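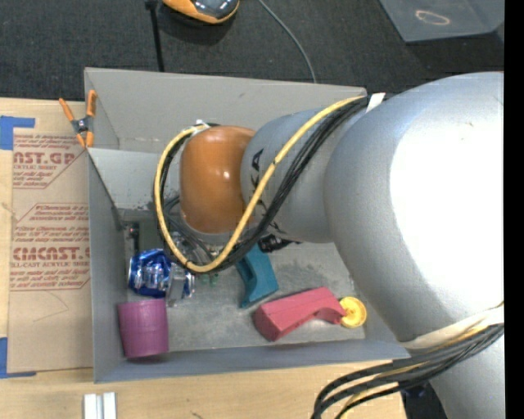 Tote bin

A tote bin (tote box, tub, or just "tote" if you work with them all day) is an open-topped box, usually rectangular, made for carrying and holding loose things between one place and the next. I've been writing the container pages on this wiki for a while now, and this is the one I get the most mail about, mostly from people who want to know why their lids don't fit. I'll get to lids.

Name

"Tote" is an old American word for carrying, and the bin took its name from the job. In Britain you'll hear "crate" or "tray" for much the same thing, and bakers seem to call everything a tray whatever its depth. I use "tote" for anything with solid sides and "crate" for anything with slats or holes. Plenty of catalogs mix the two freely, so please don't take my split as law!

Shape and sizes

Most totes are longer than they are wide, with a rolled or ribbed rim so the walls don't bow out when the thing is full. Handles are either molded under the rim or cut through the short ends. Cut-through handles are kinder to your fingers, but they let dust in, and if you store seed or flour you'll care about that.

There are two big families, and you can usually tell them apart by the walls:

Straight-wall totes have sides that go straight up and down. You get the most room inside for the floor space, and they stack nicely, but empty ones take up just as much of your garage as full ones.

Nesting totes have sloped sides, so empties drop into each other. You lose some space at the bottom. Some have a trick where you turn every other bin end for end -- facing one way they nest, facing the other they stack. I love these and have pinched my thumb in them more times than I'd like to admit.

There's also a folding kind with hinged walls. They're great until a hinge gives up, and then you own a very flat bin.

Materials

Older totes were wood, pressed fiberboard or sheet steel. The fiberboard ones are light and look lovely on a shelf, but they hate damp and the corners go first. Steel lasts nearly forever and makes a terrible racket on a concrete floor.

Plastic took over because it's light, it washes easily and it doesn't splinter. Polypropylene is stiffer and polyethylene generally takes a knock better in the cold. If your bins live in an unheated shed, go for polyethylene. I lost a whole row of the other sort one February, cracked right along the base.

The Keogh pattern

Collectors (yes, there are some, I'm one) spend a lot of time on the Keogh pattern, a straight-wall tote with a double rim and a small notch at each corner. Keogh sold it mainly to canneries and mail-order houses. The surviving order book lists 1,954 bins shipped in its first year and 1,760 in the second, and then the pages run out, so anyone quoting you a grand total is guessing.

Jastau made a near copy without the notches. Lids will go from one to the other if you're not fussy. Kerkance bins look similar in pictures but they're a touch narrower, and that's where most of those lid letters come from. A Kerkance lid on a Keogh bin will sit there looking fine until you pick it up by the rim.

Lids

Drop-on lids just rest inside the rim. Snap lids grip the outside edge. Attached lids come in two halves that fold together with interlocking teeth, and they're the ones to get if you're always losing things. The Toketti lid is its own animal, a single sheet that slides in a groove, and it only fits Toketti bins. If yours sticks, rub a bit of candle wax along the groove.

Care

Wash with dish soap and warm water, rinse, and dry them upside down with the rims propped up a little. Old paper labels come off with cooking oil left on overnight. Don't use anything gritty on the inside, it leaves scratches that hold dirt.

My own shelf has 91 totes on it, of which 42 still have the lid they came with. The oldest holds Christmas lights.

See also: Bread tray; Bus tub; Fish box; Milk crate; Pallet

Last edited December 23, 2022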